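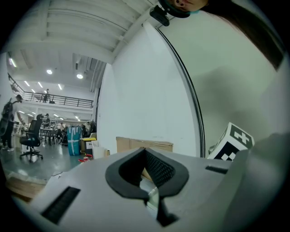 Questions I get about the sourdough starter

Where did your starter come from?

My neighbor Ayanda Molefe gave me a jar of hers when I moved to Fomenthorpe, and I've kept it going for 4 years now. I call it Grino. My kids named it, so don't ask me!

How often do you feed it?

Once a day if it's on the counter, once a week if it's in the fridge. I do mine after supper. If you miss a day (I miss plenty) just feed it the next morning and carry on.

There's gray liquid on top. Did I kill it?

Nope, it's hungry. Pour the liquid off or stir it back in, then feed it. Pink or orange streaks are another story – throw that one out, jar and all if you can spare it.

Which flour do you use?

Plain white bread flour most of the time, with a spoonful of rye when it gets sluggish. It always slows down on me around October, when the kitchen cools off.

How long do you bake a loaf?

I go 23 minutes with the lid on and 18 with it off. My oven runs hot though, so yours may want longer.

Can you mail me some?

I can! I spread it thin on parchment, let it dry and crumble it into an envelope. Send me a note with your address and be a little patient – I only get to the post office on Laing Street every other week.

Do I have to name mine?

I would.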